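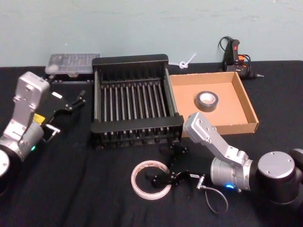 Fig. 1. Two-arm bench cell, black cloth fitted, rack and tape tray between the arms.

Tunico two-arm bench kit – acceptance and safety checklist
Site: Relel, packing bench 2
Supplier: Mateos
Inspected by: Leire Bermúdez
Reviewed by: Maximiliano Ibarra
Date of inspection: June 2, 2018
Status: trial unit, purchase not yet approved

Ratings used: OK, OK with comment, Fix before use, Not checked.

Section A – Bench and surroundings

A1. Bench stable with both arms moving at trial speed
OK. Checked with both arms reaching inward at the same time.

A2. Work surface suitable for the task
OK with comment. The black cloth gives good contrast against light parts, but it has folds in the foreground and near the base of the right arm. A flat part set on a fold will not sit level. Stretch and clip the cloth, or replace it with a fixed mat.

A3. Loose items removed from the work area
Fix before use. A knotted white zip tie is lying at the back edge of the table. The clear plastic box and the corded hand tool at the back are not part of the rack task either. Move them to the shelf before the next run.

A4. Wall behind the bench clear of fixtures within reach
OK. Bare wall. There are some faint smudges, cosmetic only.

A5. Floor marking around the bench
Not checked. Tape line is to be laid once the final position is agreed.

Section B – Arms

B1. Mounting bolts tight, both arms
OK. Torque checked against the Mateos setup sheet. Marked with paint pen after checking.

B2. Indicator lights working
OK with comment. Left arm shows green and right arm shows blue. The manual lists both colours but explains them on separate pages. Supplier to provide a one-page card for the operator.

B3. Links and covers free of cracks or sharp edges
OK. Wiped down and checked by hand with power off.

B4. Reach of the two arms overlaps
OK with comment. Overlap is needed for the handover step, so the arms can touch. Collision stop was tested three times at low speed and worked each time. Not tested at full speed. Ibarra to decide whether full speed is needed at all for this bench.

B5. Labels legible
OK with comment. The small yellow label on the left arm is hard to read from the operator's side. Ask for a larger one.

Section C – Grippers and cables

C1. Finger alignment
OK. Both sets close evenly on the test block.

C2. Gripper mounting plates and bolts
OK. Bolt heads on the right gripper can be reached without taking the arm down. Good for maintenance.

C3. Pinch points marked
Fix before use. No marking at the jaws on either side. The supplier says decals come with the full kit – they were not in our box.

C4. Cable routing
Fix before use. The thin black cable at the right wrist hangs in a loose loop down to the cloth. It could catch on the rack or on a part being moved. Needs a clip at the wrist and one more along the link, with enough slack left for full rotation. Repeat B4 after the change.

C5. Connectors locked
OK. Pull test by hand.

Section D – Task items

D1. Slotted rack seated and square to the arms
OK with comment. Rack sits flat but is not fixed down. A light bump from a gripper will shift it. Two locating pins would be enough.

D2. Tray suitable for repeat use
OK with comment. The cardboard tray is fine for the trial. Low walls give the gripper easy access to the roll. For daily work use a rigid tray of the same height.

D3. Tape rolls placed in taught positions
OK with comment. Black roll is inside the tray. Clear roll is directly on the cloth in front of the rack, with the right gripper low over its rim. Add a marked outline for each roll.

Section E – Controls and software

E1. Emergency stop within reach of the operator
OK. Tested from the seated and standing positions.

E2. Restart needs a separate action after a stop
OK.

E3. Clinotard control software logs faults
OK with comment. The log from the trial holds 3,516 entries, of which 12 are faults. Entries cannot be filtered by arm. Request sent to Mateos.

E4. Run counter
OK. Counter read 356 at the time of inspection.

Summary of actions
Clear the back of the bench (A3) – Bermúdez
Pinch point decals (C3) – Mateos
Clip right wrist cable, then repeat B4 (C4) – Bermúdez
Locating pins for rack (D1) – Relel workshop
Decision on speed limit (B4) – Ibarra

The kit may be run at low speed with one trained person present once A3, C3 and C4 are closed. Next inspection is in July, after the floor marking is down.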